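Automatisation et robotique, deuxième année
Fiche de cours : retour sur la journée portes ouvertes de Citthorpe, 23 juillet 2022

À relire avant la séance de travaux dirigés sur la simulation. Les transparents de la matinée sont déposés à part.

1. Rappel du cadre

L'atelier Veltovside ouvrait ses locaux au public et aux sections techniques. Notre groupe a suivi le parcours B, avec l'accueil, la cellule de palettisation, puis le poste de simulation. Le parcours A (maintenance et pneumatique) fera l'objet d'une autre fiche. Les chiffres affichés à l'entrée sont à retenir pour le compte rendu : 2 272 heures de fonctionnement cumulées sur la cellule de palettisation, 591 programmes archivés, plus de 200 visiteurs attendus sur la journée.

La cellule de palettisation tournait à vitesse réduite, portes fermées. On se reportera au chapitre sur les enceintes de sécurité, rien de nouveau par rapport au cours.

2. Le poste de simulation

La démonstration portait sur un bras articulé noir équipé d'une pince à deux doigts, placé dans une scène virtuelle. Le plateau de table bleu-vert porte quelques pièces simples : des blocs bruns, une planche de bois clair, une cale orange. Le logiciel, appelé Grajales par l'équipe, calcule les mouvements du bras et les contacts, et produit les vues.

Deux notions du cours s'appliquent directement.

Point de vue. Une même cellule donne des informations différentes selon la position de la caméra virtuelle. En vue plongeante, on juge bien l'orientation des pièces dans le plan de la table, assez mal leur hauteur. En vue latérale, on lit la hauteur de la pince et l'ouverture des doigts, mais les pièces se masquent entre elles.

Rendu. Les ombres et les reflets dépendent des réglages choisis. Si un programme de vision est mis au point uniquement sur des images de synthèse, il faut faire varier ces réglages, faute de quoi il risque de prendre une ombre pour une pièce. 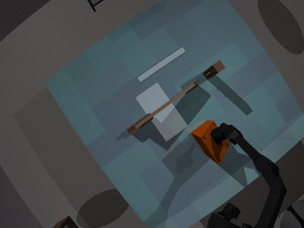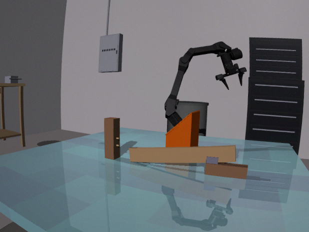

Fig. 1 et 2. Poste de simulation, vues de synthèse : bras articulé, cale orange et pièces de bois sur la table.

Sur la figure 1, noter les bords en escalier des ombres. Sur la figure 2, la pince est ouverte, au-dessus de la table, et le plateau renvoie le reflet du bras.

3. Questions posées pendant la visite

Peut-on transférer un programme simulé tel quel sur un robot réel ? Réponse de l'équipe : non. Il faut recaler les repères, vérifier la charge et refaire un passage à vitesse réduite. Prévoir aussi un contrôle des butées.

Combien de temps pour préparer une scène ? Comptez 4 heures pour une table et quelques pièces quand les modèles existent déjà. La modélisation de la pince prend plus longtemps que le reste.

Les frottements sont-ils réalistes ? En partie. L'équipe règle les coefficients par essais, en comparant avec les mesures faites chez Westuneck, qui lui prête un banc.

4. Travail à rendre

Compte rendu d'une page et demie, par binôme. Il comprendra un schéma du bras avec les articulations visibles, le repère de base et le repère outil, puis un paragraphe sur le choix du point de vue pour une tâche de prise. Préciser pour chaque schéma la figure utilisée. Les cotes ne sont pas demandées.

Les binômes absents à la visite travaillent à partir de cette fiche et du chapitre 4 du polycopié.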